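4. Setting up the divided rack

The Visska rack ships flat in the same carton as the Puretti desk stand. The leaflet in the box says assembly takes minutes. Allow an evening the first time, and ignore the leaflet's claim that no tools are needed.

4.1 Before you start

1. Lay every part on a blanket and check it against the packing list. The part number for the divider set is 3116. If your bag says something else, stop and call the store.
2. Throw away the adhesive pads. They are sold as "removable." Ours took the paint with them.
3. Pick a flat surface. The rack has no leveling feet, whatever the older edition of this guide told you.

CAUTION: Do not use the rack as a step or hang it from a wall. The carton shows it hung from a wall. We have not found a bracket we would trust for this.

4.2 Fitting the dividers

4. Slide the base panel into the two side slots until it stops. A click is promised. You may not hear one.
5. Drop each divider in from the top, keeping it straight. If it binds, pull it out and start over. Do not use a hammer.
6. Push down on both ends of each divider with your palms.
7. Wait until all the dividers are seated before you tighten the 6 screws underneath. 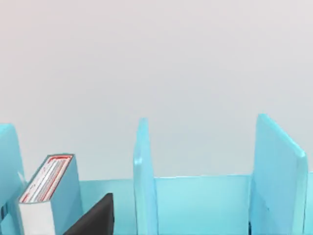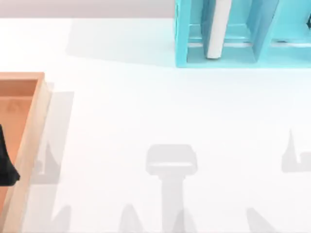
Light blue rack with dividers

Issue 2, page 14

NOTE: The Noguchi insert is advertised as fitting "any divided rack." It fits this one if you file down 2 of its corners. Decide for yourself whether that counts.

4.3 Loading

8. Put heavy items in the compartments closest to the middle of the desk.
9. Stand long, thin items on end only if they are light. Test with one before you fill the compartment.
10. Leave one compartment free for the first week. Most people find they planned the layout wrong.

The maker gives a load limit for the whole rack but none for a single compartment, and did not answer when we asked. Until it does, treat the printed limit as a guess. Harriet Wojcik at the Nenach service desk suggests staying at half, and we see no reason to argue with her.

4.4 Cleaning

Wipe with a damp cloth and dry it right away. The spray sold alongside the rack is, as far as we can tell from the label, mostly water and scent. Dish soap does the same job. Avoid anything with bleach in it.

4.5 If the rack wobbles

Loosen the screws, press the side panels in, and tighten again in a cross pattern. If it still wobbles, check the desk before you blame the rack. Service calls are taken on Tuesday mornings only. Have the part number ready.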